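Guides > Picking cell > Section 4: Collecting your first grasp set

Setting up the bin and running a self-supervised grasp session

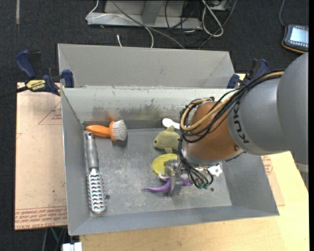 Hemosmont, September

Reading time: 6 minutes

By now you should have the arm mounted, the gripper fitted and the Sturkero planner talking to the controller (Sections 1 to 3). This is the part we enjoy most, when the arm starts teaching itself what can be picked up! The method is simple to run. The arm tries a grasp, lifts, checks whether it is holding anything, drops the object back in the bin and stores the attempt with a yes or a no. After enough attempts you train the scoring network on that record, and the next session begins with better guesses.

Our own first set came to 2,552 attempts on one bin, and the network trained on it was already choosing sensible grips on objects it had never met. You can get a useful result with far fewer, and you will see the scores begin to move on the first day.

4.1 Before you start

You will need:

- the arm, homed and in reduced speed mode
- a shallow metal bin with a flat floor
- two bar clamps
- a mixed set of household objects and toys
- the handheld controller, on a lead long enough to reach where you will stand
- the Clotow logging program, version as supplied with this guide

CAUTION: Keep the handheld controller within reach for the whole session, with your hand free to press stop. Do not lean over the bin while the arm is live, even when it has paused. A pause in the log does not mean a pause in the program.

4.2 Fixing the bin

1. Put the bin on the table so that its long side faces you and the arm comes in from one end.

2. Clamp both back corners. Tighten each clamp by hand, then push the bin firmly from the front. If it slides at all, tighten again.

3. Jog the gripper slowly to each corner of the bin floor and save the four points. The planner draws its safe box from these.

4. Run the dry sweep. The arm will trace the box well above the floor and then a second time lower down. Watch the clamps on the lower pass.

Note: Scuffs on the bin floor do no harm. The depth step ignores surface marks, and a worn bin is good practice for the network. Harsh Nishad trained one model on a brand new bin and another on our oldest, and it was the old bin's model that coped better when we swapped them over.

5. Check the cables and hose at the wrist. Turn the last joint to both ends of its range and make sure the bundle has enough slack to follow. A tight bundle will tug on the gripper and spoil the holding check, and you will get a run of false "yes" results that is very hard to spot later.

4.3 Choosing the objects

This is where a little thought pays back enormously. The network learns from contrast, so a bin full of boxes will give you a network that knows boxes. We like a mix of stiff and soft, shiny and dull, long and round. A scrubbing brush is a wonderful object to include: the handle and the bristles call for quite different grips, and you can watch the scores for the two ends pull apart as training goes on. Soft toys are good too, and so are kitchen utensils. Anything with curved, tapering limbs will keep the planner busy – we always put one in.

1. Pick up to 14 objects for a first session. Fewer is fine.

2. Leave out anything with glass, blades, loose batteries or liquid inside.

3. Tip the objects in from a low height and leave them as they fall. Please don't tidy them! Objects that overlap or rest against the wall are exactly the cases you want on record.

4. Enter each object in the Clotow object sheet with a short name. Names are only for your own use, and the network never sees them.

CAUTION: Heavy metal utensils can swing when held by one end. Set the lift height to low for the first pass and raise it only when you are happy with the hold.

4.4 Running the session

1. Open Clotow and choose New set. Give the set a name and select Explore.

2. Set the attempt limit. We suggest 200 for a first run.

3. Set the random share to one half. This tells the planner to pick half its grasps by score and the other half by chance. It feels wasteful to watch the arm close on thin air, but those misses are the most valuable rows in the table. Without them the network has no idea what a poor grasp looks like.

4. Stand clear, release the hold on the controller and press Start.

5. Watch the first few attempts from start to finish. For each one, compare what you see with what the log says. If they disagree, stop and go to 4.6.

6. Stir the bin when the program asks. It will stop the arm, wait for you to confirm on the controller, and only then prompt you. Move the objects by hand, step back and confirm again.

Note: If an object settles in a corner and stays there, leave it until the next stir. Vlasta Golob found that sets with stuck objects left alone gave better scores near the walls than sets where someone kept fishing them out.

4.5 Training on what you have

1. Choose Train from set. The program holds back one attempt in five for testing.

2. Wait for the test line to level off. On the Wike workstation this fits comfortably into a lunch break.

3. Read the test result before the training result. If training looks splendid and testing looks poor, you need more attempts, or more kinds of object.

4. Load the new network, set the random share to one fifth and run again.

The second session is the exciting one. In ours, 139 of the first 200 attempts ended in a good hold, and that was with the random share still switched on. Narendra Chauhan plotted the grips over the bin map and you could see them drifting away from the edges of things and towards the middle, with no rule anywhere in the code telling them to.

4.6 If something looks wrong

The log says yes and the gripper is empty. Check the cable slack (4.2, step 5), then zero the finger sensor with the gripper open.

The log says no and the gripper is holding something thin. Lower the closed width limit in Settings. Flat utensils are the usual cause.

The arm stops above the bin and will not go down. One of the four saved corner points is too high. Save all four again.

The arm keeps returning to one object. Raise the random share and stir more often.

Shiny objects vanish from the depth view. Dim any lamp pointing straight at the bin and take the background reading again with the bin empty.

Save a copy of every set before you train on it, including the bad ones. Section 5 shows how to join several sets together and compare two networks on the same bin.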